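Stultier Publishes Table Surface Care Guide for Shared Dining Rooms

ZUKCOMBE, 4/24/23 – Stultier, a maker of wooden dining and work tables, has published a revised care guide for light-colored wooden tabletops used in shared dining rooms, staff kitchens and small cafes. The guide replaces the leaflet previously packed with each table and applies to all tables in the Solanki and Koldale ranges, including those already in use.

The revision covers daily cleaning, treatment of fruit and drink stains, placement of plants and serving ware, and the interval between oil treatments. It was prepared by the company's finishing department following a review of service requests received from customers with tables in daily use.

The review examined 134 requests. The largest group concerned red and purple marks left by soft fruit, mainly strawberries, cherries and berries served without plates. The second group concerned pale rings under plant pots. The remainder related to scratches, raised grain and gaps between planks after a heating season.

"Most of the marks we were asked about were in the finish and had not reached the wood," said Ngozi Okafor, head of finishing at Stultier. "They can be removed on site with a damp cloth and mild soap if they are treated early. Sanding was requested in many cases where it was not needed, and sanding one spot on a pale top leaves a patch that is harder to correct than the original stain."

Under the revised guide, fruit juice should be wiped up within 20 minutes. The cloth should be damp and well wrung out, and should be moved along the planks, following the grain. Vinegar, lemon juice and bleach are not recommended on any oiled surface. Bleach in particular lightens the wood unevenly and leaves the surface open to further staining. Where a mark remains after the first cleaning, the guide calls for a second pass with diluted soap, followed by a drying period of 2 hours before the mark is assessed again.

Cut fruit should be served in a bowl or on a board. Whole fruit may be set directly on the table for short periods, provided the skin is unbroken and the surface is wiped afterward. Strawberries are listed separately in the guide. Their skin is thin, and the fruit can release juice under its own weight when left standing.

Bowls and dishes with an unglazed foot should be fitted with felt or cork pads. Glazed ware may be used without pads but should be lifted and not pushed. The guide notes that fine scratches running across the grain are more visible on blond wood than those running with it, particularly under low side light.

Cloth napkins and table linens in strong colors should be washed once before first use. Damp linens should not be left folded on the table overnight. Dye transfer from orange, red and dark blue cloth was recorded in several of the cases reviewed, in each instance after a wet napkin had been left in place for an extended period.

Potted plants require a saucer with a waterproof base. Saucers made of plain terracotta allow moisture through and should not be used alone. Pots should be moved at least once a week so that the wood beneath is exposed to the same light as the rest of the top. Plants with trailing stems should be placed so that leaves do not rest on a freshly oiled surface. 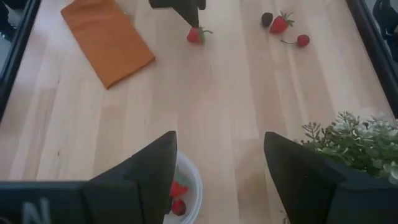
Light blond wooden tabletop with a white bowl of strawberries, a folded orange napkin and a potted plant.

Oil treatment intervals have also been changed. Tables in private homes should be oiled once a year. Tables in shared dining rooms should be oiled twice a year, with the first treatment completed before the heating is turned on in the fall. The oil is applied in a thin coat along the planks, left to soak in and wiped off completely with a lint-free cloth. The table should not be used for meals until the following day – longer in rooms with poor air circulation.

Used oil cloths must be laid flat outdoors to dry or soaked in water before disposal. Folded or bunched cloths can heat up and ignite. The warning was included in the earlier leaflet and now appears on the first page.

Zorica Gashi, customer service manager, said the guide is intended for the people who clean the tables. "The old leaflet was filed with the invoice and the cleaning staff did not see it," she said. "The new one has a single-page summary that can be fixed inside a cupboard door. The full text is for whoever orders the supplies."

A first printing of 500 copies will be sent to existing commercial customers during May. Each copy includes the summary page, a record sheet for oil treatments and a grain direction diagram. Additional copies can be ordered from the customer service department at no charge. New tables will ship with the revised guide once stocks of the earlier leaflet are used up.

The guide does not apply to lacquered or painted tables. Customers who are unsure which finish they have should place a drop of water on the underside of the top and check it after several minutes. On an oiled surface the wood may darken slightly where the drop has been. On a lacquered surface no change is visible. The finish is also stated on the label under the short end of the table.

Existing warranty terms are unchanged. Tables treated in accordance with the earlier leaflet remain covered.

About Stultier
Stultier manufactures solid wood tables and benches for homes, workplaces and food service. Its workshop and finishing department are located in Zukcombe. The Solanki range consists of dining tables with fixed tops. The Koldale range consists of extending tables and matching benches.

Press contact
Zorica Gashi, Customer Service Manager
Stultier, Zukcombe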